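How a Robot Learns From Examples

January 25, 2024
By the Sayce Learning Desk

A robot arm does not know what a padlock is. It has motors, joints and a gripper, and it moves when a computer sends it numbers. To do a useful job, it needs the right numbers in the right order. One way to find them is to collect examples.

At the Groltstead workshop, a project called Flovo collects examples of arms handling small objects. A person steers the arms through a task from start to finish. While the arms move, the computer saves the position of each joint many times a second. A camera records at the same time. One complete try is called an episode. 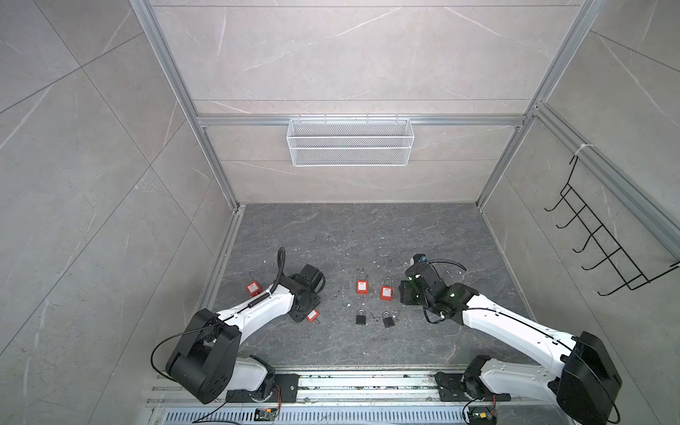
Why does the robot need so many examples of the same job?

Each episode shows the job done in only one way. If a padlock is turned or moved a little, the joints must bend by different amounts. With many episodes, the computer can find a pattern that still works when the objects are in new places.

The two arms share one workspace, so their movements are saved together. Red and black padlocks are used in the same set. They differ in shape and size, and a grip that suits a tall red lock may not suit a small black one.

The Flovo set holds 3,720 episodes. Of these, 861 use padlocks. A person checks every episode before it is added. An episode is removed if the recording stops early or if the camera and joint records do not match in time. So far, 251 padlock episodes have been removed, and they are not part of the 861.

Next comes training. A program called Vasden looks at a camera picture and guesses how the joints should move. The guess is compared with what the person did. If the two are far apart, the program changes its own settings slightly and tries again.

Another 200 episodes are kept out of training. They are used as a test, to measure how well the program guesses on examples it has never seen. The next test is planned for April.

Last updated: January 2024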